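Qui sommes-nous ?

Vumex est une école de langues installée au-dessus d'une ancienne mercerie, au bout d'un couloir que nos élèves débutants apprennent à décrire dès la première leçon : long, sombre, à gauche. On y enseigne l'espagnol, l'anglais, le coréen et, les années où quelqu'un le demande avec insistance, le portugais.

L'école a été fondée par Soledad Serrano et Emiliano Ocampo, qui donnaient jusque-là des cours particuliers dans la même rue et se prenaient mutuellement leurs élèves. Ils ont préféré signer un bail ensemble. Le nom vient d'une liste de noms disponibles. Soledad soutient qu'il sonne scientifique, Emiliano qu'il sonne comme un sirop pour la toux. Il figure sur la porte depuis, et refaire la plaque coûterait 184 euros.

Comment on travaille

Les groupes comptent jusqu'à 10 personnes. Au-delà, les timides se cachent derrière les bavards et les bavards n'attendent que ça. On parle dès la première séance, mal, ce qui est prévu au programme. La grammaire arrive ensuite, par petites doses, avec des exercices maison que nous appelons les Jonine, du nom du personnage qui y perd ses valises, rate ses correspondances et se trompe de prénom à son propre mariage. Jonine a maintenant 54 aventures à son actif et n'a toujours pas appris à lire un horaire de train.

Nous ne promettons pas que vous serez bilingue en trois mois. Nous avons regardé ce que promettaient les autres et, à ce tarif-là, nous aurions dû nous inscrire chez eux. Comptez plutôt deux ans pour tenir une conversation de table avec une belle-famille, davantage si la belle-famille parle vite.
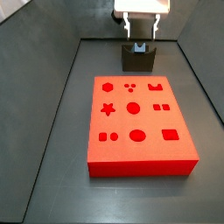
Kirsty McKinnon trouve pour sa part que deux ans, c'est optimiste : elle a suivi le cours d'espagnol du soir, puis l'a suivi de nouveau, et affirme que le subjonctif n'est devenu supportable qu'au second passage. Elle ajoute que le café de l'école n'a fait, lui, aucun progrès. Nous lui avons répondu que le café n'était pas compris dans les frais d'inscription.

L'équipe

Visitación Miranda assure les niveaux avancés d'espagnol et corrige les copies au crayon vert, le rouge ayant, paraît-il, traumatisé une génération. Elle en traumatise une autre en vert. Si-woo Um a ouvert le cours de coréen un mois de février, devant deux inscrits et un radiateur en panne ; le cours affiche complet aujourd'hui et le radiateur a été changé. Soledad s'occupe de l'anglais et des plannings. Emiliano enseigne l'espagnol aux débutants et répond au téléphone, souvent dans la mauvaise langue.

Nos salles

Il y en a deux. La salle Trujillo, côté rue, profite de la lumière et des livraisons de la boulangerie. La salle Satine, côté cour, doit son nom au tissu que la mercerie y entreposait ; on s'y entend mieux, on y voit moins bien, et les habitués se disputent les places près de la lampe.

Pour venir nous voir

La séance d'essai est gratuite et n'engage à rien. Le test de niveau dure un quart d'heure et se passe à l'oral, avec celui d'entre nous qui a la bouche libre. Les inscriptions se prennent sur place ou par téléphone, de préférence avant 18 heures, moment où tout le monde est en cours et où le répondeur prend le relais en quatre langues.

Page mise à jour en décembre 2021.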